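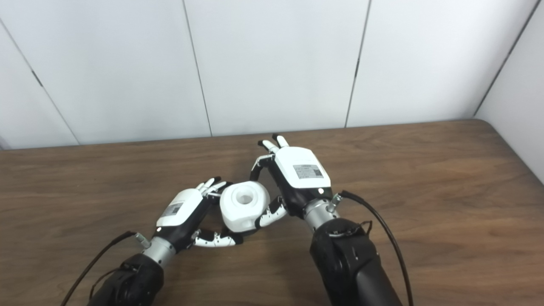

Diesel storage tank: water keeps coming back after draining, how far do I go before pulling it out of service?

Asked in Fuel Storage and Handling

We run a small bulk depot outside Mancombe with 2 vertical fixed-roof diesel tanks, both fed by road tanker. Tank 1 has been fine. Tank 2 shows free water at the sump every time we dip it with paste. I drained it in June until the sample ran clear, and the next monthly dip showed 60 mm again. Tank diameter is small enough that this is still a fair volume of water.

What I have checked so far:
Roof hatch gasket replaced.
Vent cowl in place and not damaged.
Delivery samples taken from the last few loads, all clear and bright.
Dispensing filters (Stutell, water-absorbing type) are blocking early and the differential gauge is well up by mid-month.

The floor slopes to a centre sump with a drain line out through the shell. Is this condensation, or should I be looking for something else? I would prefer not to empty and gas-free the tank if there is a cheaper test first.

Answer 1 (accepted)

60 mm in one month is too much for condensation in a tank that size. Breathing losses and humid air will give you some water, but you would normally see it build over a season, and tank 1 would show it as well. Same fuel, same weather, one wet tank: look for an entry point.

In order of cost:

1. Dip before and after heavy rain, same dip point, same paste. Write down the readings. If the level steps up after rain, it is coming through the roof.

2. Check every roof penetration, including the gauge well and any blanked nozzles. People change the hatch gasket and stop there. A blank flange with an old fibre gasket and two loose bolts will let in plenty if the roof plate ponds around it.

3. Check the drain line itself. If the internal leg stops short of the sump floor, you are leaving a heel behind each time. The sample runs clear at the valve while there is still water under the pipe, then it settles and reads as new water. Compare the leg length on the drawings with the sump depth.

4. Send a bottom sample to a lab for chloride and microbial count. Groundwater and rainwater look quite different on chloride, and if you have growth you will want to know before it gets to the customer's filters.

Item 3 is the one I would bet on. We had it on a 600 kL tank at the Droreo terminal – the leg had been shortened during a floor repair and the drawing was never updated.

Do not dose with biocide until the water is out. It mostly ends up in the water layer and you will have contaminated drainings to dispose of.

Answer 2

Agree with the above on the drain leg. Also check which way the floor has settled. Ours had moved enough that the low point was no longer at the sump, and you can't drain what doesn't reach the pipe. Dip at several points if you have the access hatches.

Answer 3

Just fit bigger filters. We went from the 460 series to the next housing up on the Giáp line and the blocking stopped.

Comment on answer 3: That hides it – the water is still sitting on the floor plates and corroding them.

Comment from asker: Drawing says the leg ends 20 mm off the sump floor. Will dip after the next decent rain and check the blanks while I'm up there.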